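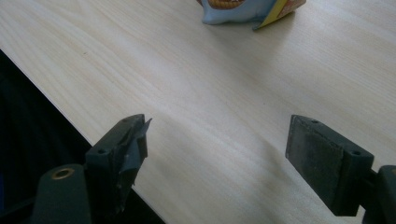 Home Jobs Notices Contact

Skeptics wanted, Vunville

Can a machine clear a snack wrapper off a table yet? I have my doubts - and I want people who share them. Girard needs 9 testers to set household chores, watch the attempts and write down what went wrong. Sales talk doesn't count as a result.

No technical background needed. Patience is. Pay is $529 for the full run, ending in December.

Write to Florence Fehr, Girard, Billthorpe office, by 4 July 2024.

107 shares Search notices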